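The Long Cure
How a small workshop went back to air drying for a limited run of briar pipes

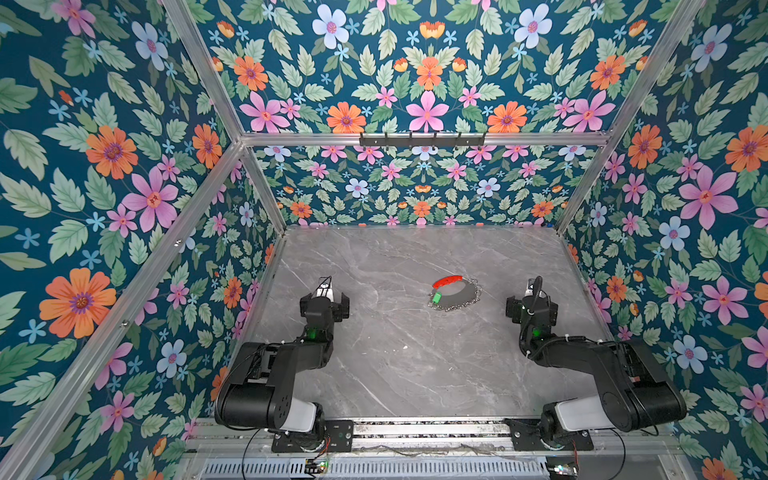
Briar does not forgive a short cure. A block cut from the burl holds sap and tannin well below the surface, and if it is turned into a bowl too early, the wood will move. The shank goes slightly oval, the stem no longer seats, and a hairline opens across the grain near the heel. Most makers have lost pipes this way, and most have a drawer to prove it.

Drasedby, the workshop run by Emiliano Llorente, began its current series with that drawer. The series is called Olmedo and is limited to 368 pipes in a single shape, a straight billiard with a bowl slightly taller than the shank is long. Llorente had drawn the shape years before and shelved it. The walls at the rim were thinner than he liked, and kiln-dried blocks checked there too often during boring.

The Olmedo blocks were never put in a kiln. They were boiled on arrival, drained, and stacked on slatted racks under burlap. The burlap was kept damp for the first weeks and then allowed to dry. Blocks were turned end for end each time the racks were checked, and weighed on a bench scale. A block was released for cutting only when its weight had held steady over three checks in a row.

The workshop bought 3,277 blocks for the series. That figure surprises people who work in other woods, but grading takes most of them. Sand pits, bald spots and buried knots account for the larger share of the rejects, and many do not show until the bowl has been shaped. Blocks with small surface pits went to the rusticated line, which Drasedby sells under the name Pulley. The rest were cut up for tampers or burned in the shop stove.

Boring order is a matter of some argument in the trade. Drasedby turns the outside of the bowl first, bores the tobacco chamber on the same setup, then re-chucks the piece for the mortise and the draft hole. Others drill the draft hole early and work outward from it. Llorente's objection is that a long, thin bit wanders in dense briar, and he would rather know where the floor of the chamber is before he commits to the airway. The hole should enter at the bottom center of the chamber. On a billiard, where the shank meets the bowl at close to a right angle, there is very little room to correct it.

Abdul-Rahman Dramani does the finishing. He sands with successively finer papers up to 400 grit, wiping the stummel with alcohol between grades to raise the grain and show any scratches left from the last one. Stain goes on in two coats. The first is dark and is sanded back almost completely, so that color remains only in the softer grain. The second is a thin reddish brown over everything.

"If you can see the first coat as a color, you left too much of it," Dramani says. "It should look like the wood did it."

He uses carnauba wax on a loose cotton wheel and no shellac. Shellac gives a higher shine in the case, but it can bubble on a hot bowl and it slows the passage of moisture through the wall. The Olmedo pipes therefore look a little flat next to others of the same price, and one dealer sent his first box back to ask whether the buffing had been skipped.

Stems are cut from ebonite rod. Each one is filed by hand at the button, and the slot is opened into a shallow V so that a pipe cleaner will pass without catching. The tenon is turned from the same piece as the stem. Drasedby tried separate tenons in a synthetic material on an earlier series, Fluselley, and found them stronger but noisier in the mortise, with a faint click when the stem was twisted home.

Every shank carries a plain silver band, fitted before final sanding so that metal and wood can be brought to the same level. The band is stamped with the series name and a number. The first 100 also have a short smooth bevel at the rim, a detail Llorente dropped from the rest of the run after deciding that it took too much from an already thin edge. Collectors have since asked for it back.

The chamber is left bare. There is no carbon coating, and the card in the box advises half bowls at first, smoked slowly, with a day's rest in between. The last numbers in the series are due to leave the workshop in December. Blocks for the next shape are already on the racks, under damp burlap, and Llorente has not decided what it will be.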